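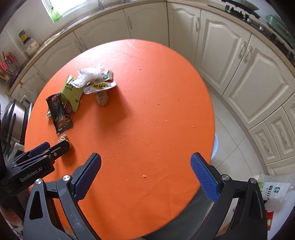 When people ask me what automation has done to our little staff kitchen at Climstead, they expect a story about jobs lost, and I always end up talking about crumbs instead. I have worked with Bouchra Badawi for 18 years, serving tea and clearing up after everyone else's tea, and I can tell you that clearing a table was never thought of as knowledge. It was simply what was left to do when the snacks had gone.

Then the firm decided that a machine ought to learn it, and for that somebody had to do the job slowly, with grippers, wrapper by wrapper. Bouchra was asked, and she came home from her first shift rather put out. She had been picking up wrappers all her life, she said, and now she had to think about where her thumb went! A thin bit of plastic is a devil to get hold of with two stiff fingers, and a crumbly cake is worse.

But I did notice a change in how people spoke to her. Tarek Slaoui, who used to walk past us with his cup held out, began asking what she would pick up first and why. I was glad of it, and a little cross as well - it took a machine to make him curious.

My own view is that whoever teaches the thing should have a say in what it is for, and be paid properly for the teaching. Bouchra gets 30 minutes extra a day, which is something. I would like her name on the rota for deciding which jobs go next. She would keep the tea round for us, I think, and hand over the bins tomorrow.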